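Keeping a small van kitchen going through a season of site work

We've just come back from our second stint at Burnholm, where you get a pitch and hook-up in return for so many hours a week on reception and the shower blocks. I had a few messages asking how I manage proper dinners in a van after a late shift, so I've jotted down what works for us.

First thing, cook double on your day off. I do a big pan of chilli or lentil stew, let it cool and freeze it flat in bags. Flat bags stack like books and thaw so much faster (mine go in the sink when I leave for work!). Our freezer box only holds 3 of them, so I write the contents on the bag before I fill it, otherwise it's pot luck.

Check what your hook-up can take before you pack a kettle. Ours at Burnholm tripped if I ran anything over 1000 watts with the heater on, and I spent most of January making tea on the gas. A low-watt kettle is slow but you do get used to it.

Put a damp tea towel under the chopping board and it stays where you left it. Same trick works under a mixing bowl.

Spices go in little screw-top pots, labelled on the lid, in a shallow drawer. I lost a whole jar of paprika on the road to Drodach and we were sweeping it up for weeks.
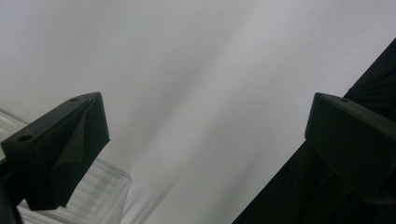 What do you do about bread on a long posting?

I buy sliced, freeze half the loaf and toast it straight from frozen. For anything nicer I make flatbreads in a dry frying pan, just flour, yoghurt and a pinch of salt, and they're done in a couple of minutes a side.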